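Section 4 - Touring floor, laying and taping. Rev 11/06/2026. Replaces the stapled sheet that was in the lid of the Gesto case, bin that one.

Read all of it before you unroll anything. Crew of two minimum for the rolls, four is better.

## 4.1 Before the rolls come in

1. Sweep the deck. Then sweep it again across the boards.
2. Damp mop, plain water. No soap, no floor cleaner from the venue cupboard.
3. Wait till it's fully dry. Touch it with a bare hand, upstage corners too.
4. Walk it in socks. Screws, staples, raised trap edges, old tape glue. Fix or tell the stage manager.
5. Heat on. The vinyl should be in the room at least 2 hours before you roll it out. Overnight if the truck was cold.

> **Note:** Sestberg main stage has a slight rake. Start at the downstage edge there, always. The rolls creep if you start upstage.

> **CAUTION:** Do not stand rolls on end. Not for five minutes, not against the proscenium. They get a wave in them and it never comes out.

## 4.2 Rolling out

1. Find the center line. Chalk, not tape.
2. Rolls are numbered on the inside of the tube. Roll 1 goes downstage, the rest in order behind it. Gray side up for the Grunia double bill, black side up for everything else.
3. Unroll from stage left to stage right. One person on the tube, one behind smoothing with feet (socks!). Keep it straight on the first one, every other strip follows it.
4. Leave a gap between strips the thickness of a credit card. Vinyl grows when the lamps are on. No gap = ridge by the second act.
5. Let it relax. Leave it alone with the lights at half, go do the booms or the barre room.
6. Come back and pull each strip by hand from the ends. If a bubble is in the middle, walk it out to the nearest edge, dont stamp on it.

If a strip is way off line, roll it all the way back and start over. Dragging it sideways scuffs the underside and you'll be picking up grit the whole run.

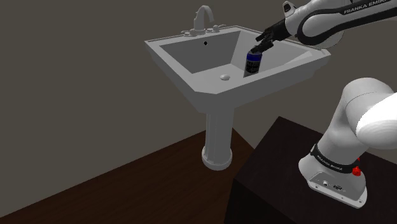

Check the overhang at both ends before any tape goes down. Should be even, a hand's width into the wings each side. If the wing space is too tight, fold nothing. Trim is only allowed with a written OK from the production office.

## 4.3 Taping

1. Center strips first, then work out to the edges.
2. Tack each seam with short pieces every arm's length. Look down the seam. Straight? Carry on.
3. Run the long tape in one pull, wing to wing. Two people, one holding the end, one walking backward. Low and tight.
4. Press down with the flat roller. Not your heel.
5. Perimeter last. Downstage edge gets double width.

Allow 200 meters of seam tape for a full lay, plus a spare roll for the run. Matte only. Glossy flares under side light and dancers slip on it in pointe shoes.

> **CAUTION:** No tape over a trap or a lift edge. Cut it flush and mark both sides. Ask the house crew if the trap is used in the show.

Spike marks go on after the long tape, never under. Colors are in the Nazari prompt book, page 17. For other pieces ask the rehearsal director.

## 4.4 Surface check

- Walk every seam barefoot or in thin socks.
- One dancer tests before class: turns center, a jump each corner, a slide on the diagonal. Write down what they say.
- Too slick: damp mop again, let dry. Still slick, call the office.
- Rosin stays in the box in the wings. Never on the vinyl.
- No street shoes from here on. Put the signs out on both sides.

## 4.5 Taking it up

1. Pull all the tape first, slow, low angle. Ball it as you go.
2. Dry mop each strip.
3. Roll onto its own tube, same number, show side out. Keep the edges flush, tap them in with your palm as you go.
4. Two straps per roll. Snug. Overtight leaves a dent.
5. Lay flat in the truck, nothing on top. Not even the barres.

Missing tube or damaged strip: tag it, write it in the tour log, quote part no. 781 when you order tubes. Orders placed after the September break take longer so dont leave it.

Lighting focus can start once 4.4 is signed off. Ladders and lifts need the protection boards down first, see Section 5.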